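Clear the table, then see what you've got

I bought a table last winter, and I've spent more time looking at it than sitting at it. I didn't expect that. I'd gone out for something cheap to put things on, and I came home talking about grain like a bloke with a shed full of offcuts.

My old one was dark, glossy and covered in stuff. Mail, chargers, a fruit bowl that hadn't held fruit in years. When it finally went out on the nature strip I decided whatever replaced it would be pale, and that I'd keep it bare for at least a month, just to see if I could.

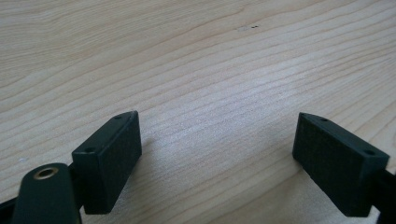

SKORKCOMBE, February

Pale wood changes all day long, and I'm a bit obsessed with it. Get the light across the middle of a blond tabletop and the grain nearly washes out, a sort of faint silver, while the far corners stay a touch yellow and warm. My own table does its best work at 7 in the morning, when I'm standing over it with a cup of tea and nowhere to put it down (I own coasters now, for the first time in my life).

If you're shopping for one, go and look at it at the time of day you'll be using it. The showroom at Akora has 27 tables on the floor, all under the same ceiling lights, and they all look gorgeous and they all look alike. I asked if I could drag one over to the window and they let me! Two of my favourites went straight off the list. Cream turned to custard, basically.

Then there's the finish. A high gloss shows every fingerprint, and I'd had my fill of that with the old one. I went for a matte finish from Hao, and it cost me 875 dollars, delivered. More than I'd planned on, I'll admit. You could get something perfectly decent for 300 if you don't mind doing the sanding and oiling yourself, and I do mind, very much.

What you give up with a light colour is any chance of hiding things. Crumbs, pen marks, the odd speck you can't explain - they're all on show. I went through a stage of rubbing at every little dot with my thumb. I've calmed down.
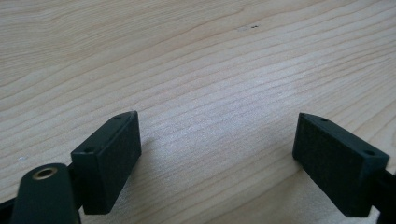 Fine streaks through the middle, broader bands up top, and one small dark speck.

The bare month lasted nearly to the end. What got me was keys. They have to land somewhere, and a table by the door is a magnet for them, so I gave in and made a rule: keys are allowed, and one other thing, as long as I like looking at it. I trialled a jug, then a plant (it dropped leaves, out it went), then a little lamp from Kadero that I'd picked up for 35 dollars and never plugged in.

Shape matters more than price here, I reckon. Something white and simple looks settled on pale wood, and something round looks better still. 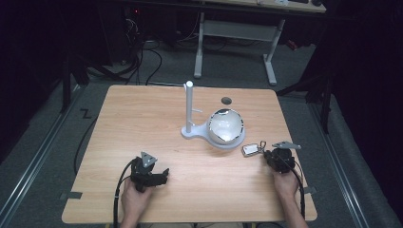

I'd also think about the corners before you hand over any money. Mine are rounded and my hips are grateful every single day. The old table had points on it like a set square, and I had a permanent bruise to match. Rounded ones are kinder in a narrow room too - you cut past them without thinking.

As for what goes underneath, grey carpet and light wood get on very well. I was all set to buy a rug, and had one picked out in mustard, and then I saw the table sitting on the plain grey and put my wallet away. The mustard rug is still in my online cart. I visit it now and then.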